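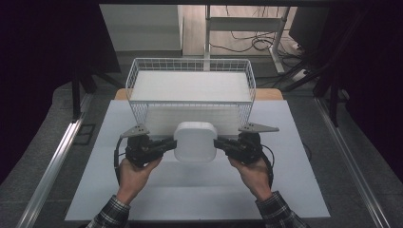
**Will a Radix thermostat work with an older Badero boiler?**

The old dial thermostat in our hall has stopped switching the heating on. The boiler is a Badero 54, fitted before we moved in. I've been offered a Radix room thermostat but there are no instructions with it. Two wires come out of the wall, brown and blue. Can I just swap them over?

**Answer 1**

Check the voltage first. Plenty of older boilers send mains down those two wires, and some room thermostats only take low voltage. The rating should be printed inside the cover or on the back plate. Turn the boiler off at the fused spur before you open anything, and test the wires are dead. Blue may well not be neutral – it's often used as the switched live.

**Answer 2**

I had a Flomar, wouldn't go back to dials. Paid 100 for it fitted.

**Answer 3**

Agree with the first answer. Also see if yours needs a neutral. If it does, two wires won't be enough and you'd want a battery one, or a wireless one with the receiver next to the boiler.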